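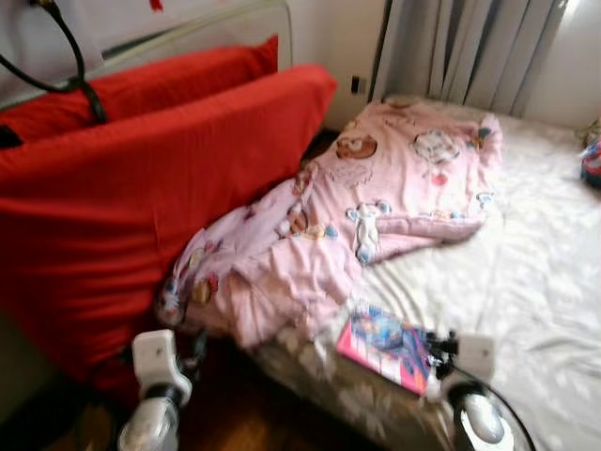 Good manners for home robots are finally getting written down, and the new Ultitine house rules are a joy to read! The draft from Grurkport runs to 2,000 words, and the bedroom chapter is the best of it.

Rule one: before a gripper closes on anything, the robot notes what lies next to it. Paper and bedding get separate entries, so a comic is never treated as part of the blanket.

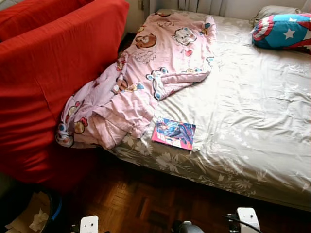

A comic book shares the bed with a cartoon blanket.

Big, floppy things get their own page. Fingers stay off piping and seams, door glass gets a wide berth, and any stain is logged before cleaning is even considered. Testers at Vuorinen sent in 3,187 comments (I read plenty of them, and they're wonderfully picky). A second draft is due in December.

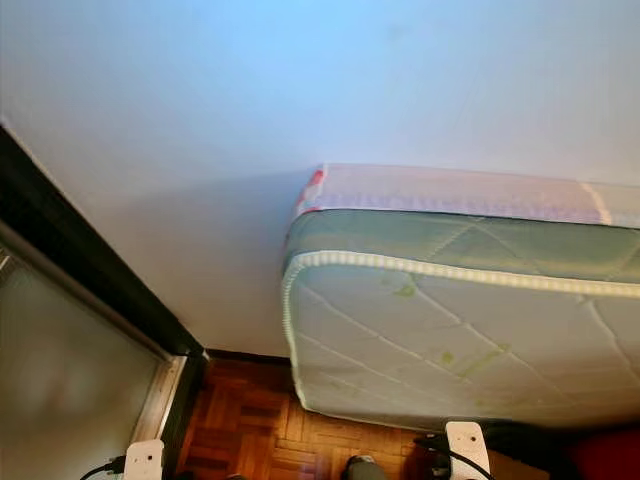 Quilted mattress, tilted above the parquet.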